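Review: Cadwaladr parts tray for a two-arm PC build bench

I bought the Cadwaladr tray in November for the shared workshop where I keep my robot bench. It cost 129 dollars. I have used it for 3 months, mostly for one job, which is teaching a pair of arms to put parts into an old desktop computer and take them out again. This review covers the tray and how it works with the rest of the setup. It is not a review of the arms.

What you get

One gray tray, a bag of screws and a folded sheet of instructions. The tray has a tall slot at the back for a 3.5-inch hard drive, a narrow slot for an expansion card, a resting place for a CPU and grooves for memory. No clamps are included. The sheet says to fix it to a flat board, and I ignored that and bolted it to the aluminum profile of my table with my own T-nuts. That took me less than an hour, including the time spent looking for T-nuts.

Before this I used a foam block with cuts in it, made by Rhodri Pritchard, who has the next bench. The foam was fine for a day or so. After that the cuts opened up and the memory leaned a little more each time the arm put it back. Position matters a lot when the gripper goes to the same point on every cycle, and a lean of a couple of millimeters was enough to spoil a pick.
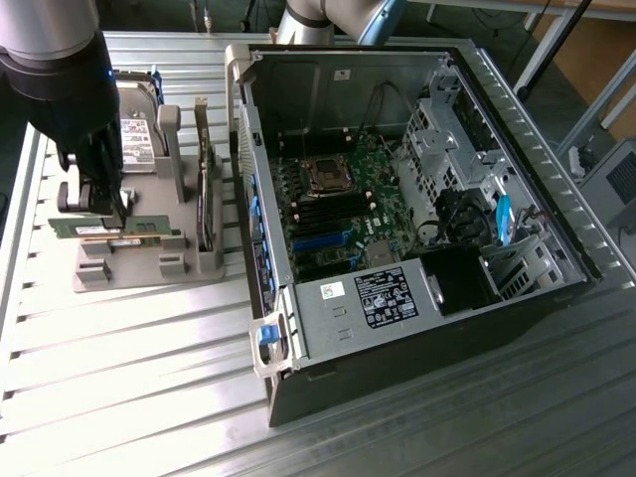 Memory is where the tray does best. The grooves have a slight lead-in at the top, so a module that comes down a bit crooked will still settle. The arm picks it by the flat faces and there is enough room on both sides for the fingertips. I use soft pads on the fingers. With bare metal I got slipping, and I did not want to squeeze harder on old memory.

The hard drive slot is good too. It holds the drive upright and it is deep enough that the drive doesn't rock when the arm lets go. You can leave carrier rails on the drive, but check the fit first. Mine was tight until I took a file to one wall of the slot. Elin Foulkes bought the same tray after me and hers took the rails with no filing, so the fit seems to vary.

The card slot is the weak point. It is narrow and it has no lead-in at all. A card going back into it needs to arrive almost perfectly straight, and my program missed often enough that I added a slow search move, which costs several seconds per cycle. I wrote to the seller and got an answer from a Hywel Gittins, who said a wider slot was planned. I have not seen one for sale.

The CPU rest is shallow. It works as long as the table doesn't get bumped. I would have liked a small rim around it.

The computer side

The case needs holding as well, and the tray does nothing for that. A tower on its side will creep across smooth aluminum when an arm pushes a module into a slot. I put thin rubber strips under the chassis and checked its position against a stop at the start of each session. For the first 2 weeks I skipped the check and blamed the software for errors that came from the case moving.

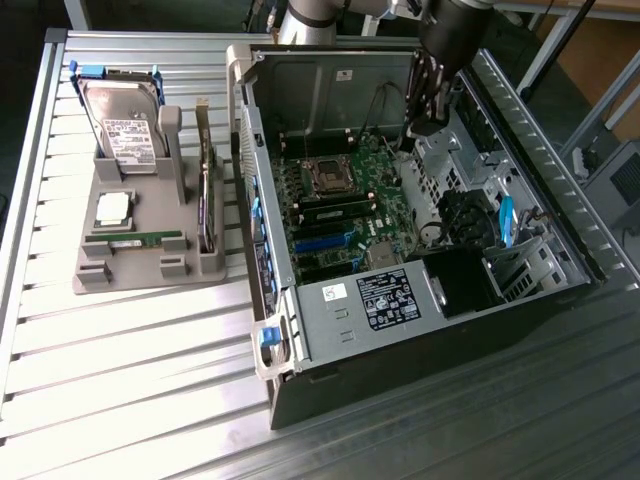

Keep the cables in mind. Loose cables inside the case can get in the way of a wrist coming in at an angle, and the tray sits low enough that the arm swings over the case wall on most moves. I raised the travel height and lost some speed. If you have space, set the tray a hand's width from the chassis. Closer looks efficient but leaves little room for the second arm.

Wear

No cracks so far. The edges of the memory grooves are a little polished. One of the screw holes had started to pull, and I put a wide washer under it. I wipe the tray down with a dry cloth and that is all the care it has had.

Would I buy it again?

For memory and hard drives, yes. If your work is mainly expansion cards, I would wait for the new version or print your own. Hywel Howells in our workshop printed a copy of just the card slot with sloped walls, and it worked better than the original on the first try. The price is high for a piece of plastic, but I got back the time I was spending on foam.

4 out of 5 for memory and drives, 2 out of 5 for cards.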